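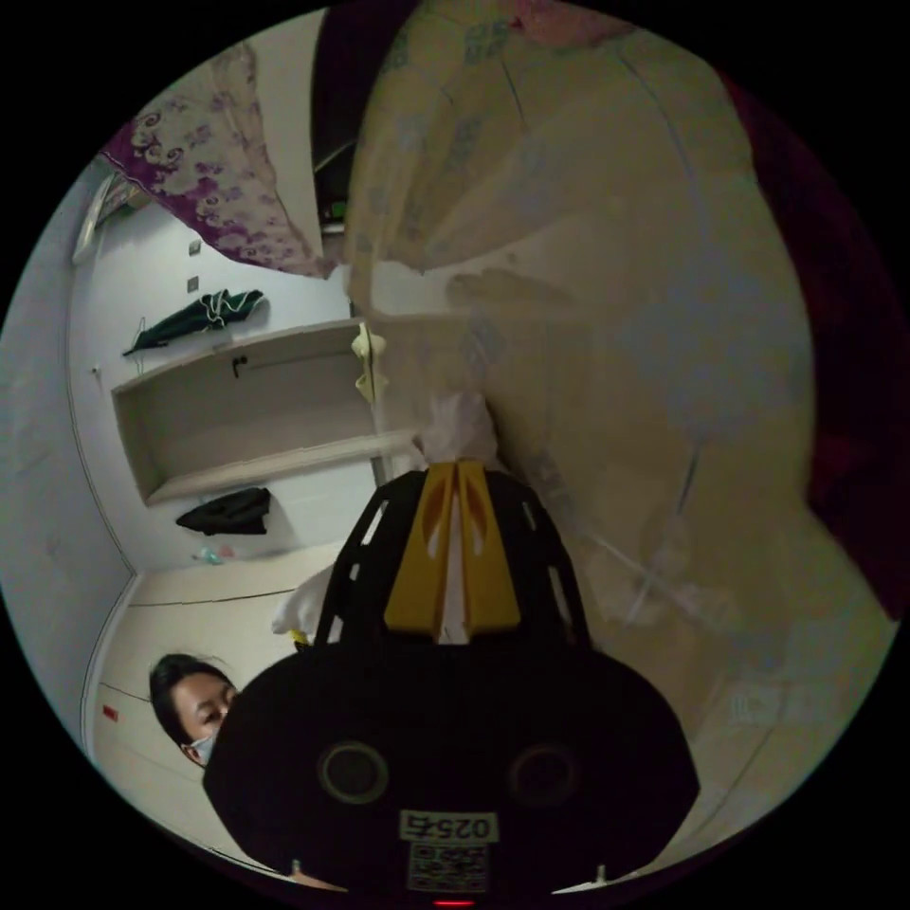 Gripper with yellow jaws, label 025右.

The Rusetley planning office posted the revised packet for the Drillberg warehouse in April, and I have now read it twice. The applicant wants to convert the upper two floors to apartments and keep the ground floor commercial. The use change is the easy part. The zoning has allowed residential on that block for years.

Parking is where the packet gets thin. The first version counted spaces in the Hidotwood lot, which sits over 600 feet from the main entrance. The code lets a developer count off-site spaces only if they are within 600 feet, measured along the walking route. The old drawing used a straight line across the rail cut. No one can walk that line. The revised drawing moves the starting point to a side door on the alley and gets under the limit, barely.

Whether a side door counts as an entrance is a question the code does not answer. Marjan Jalali, the staff planner on the file, wrote in her report that the door qualifies if it stays unlocked to residents at all hours and has its own lighting. That reads like a fair condition to me — but it is in the body of the report and missing from the list of conditions at the back. If it is not on the list, it does not bind anyone.

The facade work is better than I expected. Shahbazi, the design firm, dropped the metal panels and will repair the brick on the street side. The window openings stay the same size. The loading dock becomes a raised walkway with a ramp at the north end. I could not find a slope for the ramp on any sheet.

Themba Khumalo asked me whether the rooftop deck is still in. It is, set back from the parapet, with no hours of use given. The building next door has bedrooms at that level, so I would expect a comment or two.

I sent in a short letter on the door condition and the ramp slope. The hearing starts at 6:30 p.m. in the annex, and written comments close at noon the day before.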